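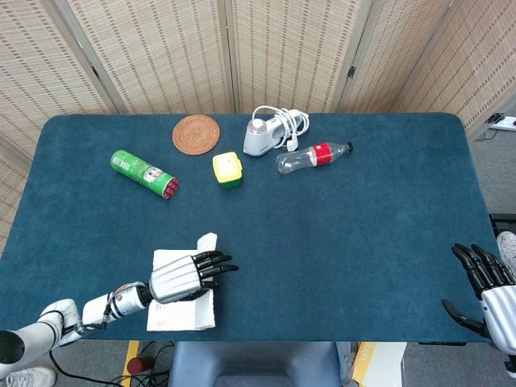 Minutes, Staff and Automation Meeting, Orkisside site, 2020-10-06. The meeting reviewed the Zuser handling station and its effect on duties at the sorting tables. It was reported that the station works with mixed household goods, among them a plastic bottle, a garment steamer with its cord, a canister and a folded paper towel, on which the left hand rests. Members asked that soft items be logged separately from hard ones.

Staffing. Two sorting posts will become operator posts at the same grade. Training will take 8 hours per person, on paid time. Staff representatives asked that operators keep the right to stop the station without prior approval. Agreed.

Floor safety. Cables near the table are to be covered before the next shift rotation.

Action: Shahbazi to supply the revised training plan. Item 52 carried over.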